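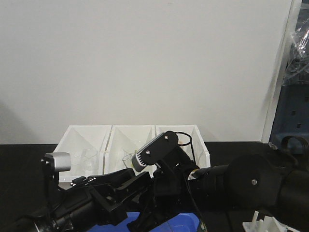
Slide 2: Putting the glasses away

Start with the job itself. Clear cups and tumblers, three white bins against the wall, one arm. Anyone in the room could sort these without looking up from a conversation. Ask for a show of hands: who thinks a machine can do it yet?

Point out the left bin first. One clear cup, standing upright, plenty of room on both sides. If every glass stood like that I would have a much shorter talk.

Then the middle bin. The small tumbler near the front is tilted a little, and there is another glass behind it that is very hard to make out against the white. Give people a few seconds to find it. Most will miss it on the projector, so walk over and point.

Main point: clear things are hard for cameras. Light goes through them and bounces off them, and depth readings come back with holes in. The camera at the wrist gets closer, which helps with the edges, but close up it loses sight of the rest of the row.

Slide 3: What we asked for at Jakerside

The Jakerside kitchen trial was 1654 picks over the whole run, all drinking glasses and cups. Renata Garrido wrote the task list and kept it dull on purpose. Pick up a glass, put it in the bin you were told, let go, move back.

83 per cent went through with no help. Say the number once and leave it up.

Of the failures, most were the grip closing beside the glass or on the rim. Breakages were few, but a broken glass stops the line while someone clears up, so each one costs far more time than a missed pick.

(If asked about speed: a person is still quicker. Don't get drawn into exact timings, the Humham site used different bins and the two can't be compared.)

Slide 4: The shop floor is easier

Move on to Palma. Same sort of work, but the parts are solid, all one colour and arrive the same way up. Delia Huenchumán ran that one from April onwards and had it working through a full shift after 7 days of setting up.

The lesson I took from it is that the room matters as much as the arm. At Palma they could change the trays and the lights. In a home you can't ask people to buy different tumblers - or you can, but they won't.

Slide 5: So, yet?

My answer for the shop floor is yes, for narrow jobs with someone nearby. For the kitchen, no. Plates and mugs are close. Clear glass left at an angle with another one behind it is where I would still send a person.

Mention that Jamen is next and will mix glasses with cutlery. No results to show.

Leave five minutes for questions. Have slide 2 ready to go back to - people always want to look for that second glass again.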